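14 December 2018

**Baked custard, low sugar, batch 11**

Continuing from batch 10 (split at the rim, grainy for the outer half inch). Changed one thing only: bath temperature at the start. Everything else as in the September sheet.

Base:

- 500 ml heavy cream
- 5 egg yolks, large
- 60 g erythritol, powdered
- 2 g salt
- 1 vanilla bean, split

Cream and bean heated to the first steam, lid on, left to steep while the yolks were mixed. Yolks and sweetener stirred with a spatula, no whisk. Batch 9 was whisked and had foam on top that baked into a skin. Strained once through the fine sieve. Skimmed the surface with a paper towel.

Bath water went in hot from the tap instead of boiling. Oven at 300 F, no fan. Ramekins from the Wesham set, filled to the line. Pulled when the center still moved and the outer ring did not.

Results: no split at the rim. Texture even from edge to center on all four. Took longer than batch 10, as expected. Slight cooling effect from the erythritol, stronger cold than warm. Hanan Awad tasted blind against batch 8 and picked this one for texture, batch 8 for flavor. Batch 8 had the Grasia vanilla paste, so that may be all it is.

One ramekin held back for the overnight check. Crystals showed up on day 2 last time, at the bottom. Powdering finer should help; the Flitier grinder was used for this lot, two passes.

To do:

- Repeat with paste in place of bean, same bath
- Try 50 g sweetener
- Ask Afaf about the Obeidat yolks, they run smaller and the sheet goes by count. Should go by weight. 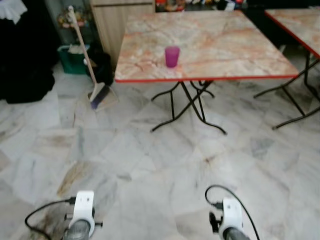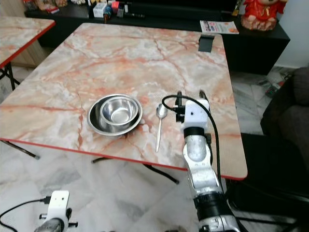
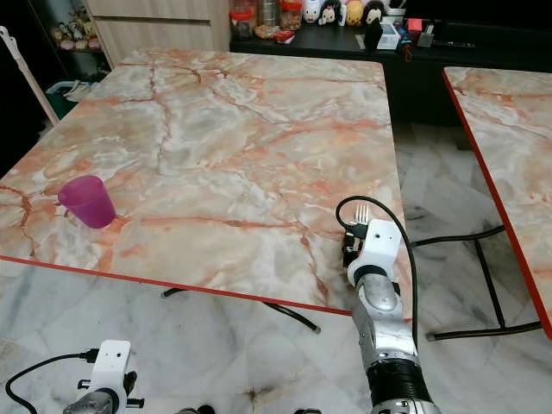 Photos: Afaf Abu Hammour

Overnight check goes on the next page. Sieve mesh is starting to pull away from the ring, needs replacing before batch 12.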